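Valurness bench kit, two arms. Reviewed by Lotte Van Hecke

I bought this in September for sorting charging leads, and it has stopped on me 3 times.

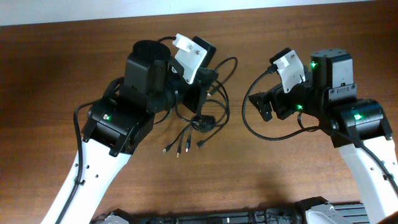 Setup was easy and the arms move smoothly. The trouble is cable work. A lead catches on a gripper, the arm keeps pulling, and the stop button takes 2 presses.

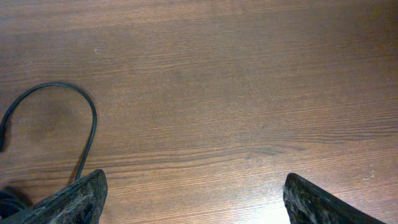
Wrist view, gripper open, with a cable looped to the left.

Picking up a single lead is fine. Bundles are another matter.
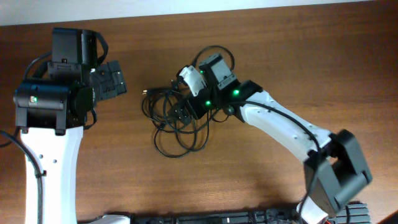 Right arm with its jaw in the coil.

Support (Roya Rahimi) told me to lower the grip force to 300. It helped a little.
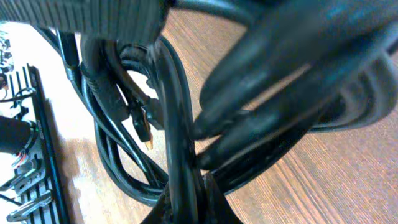
Keep your fingers well clear until the power is off at the wall. For 970 euros I expected it to notice a snag. Two stars.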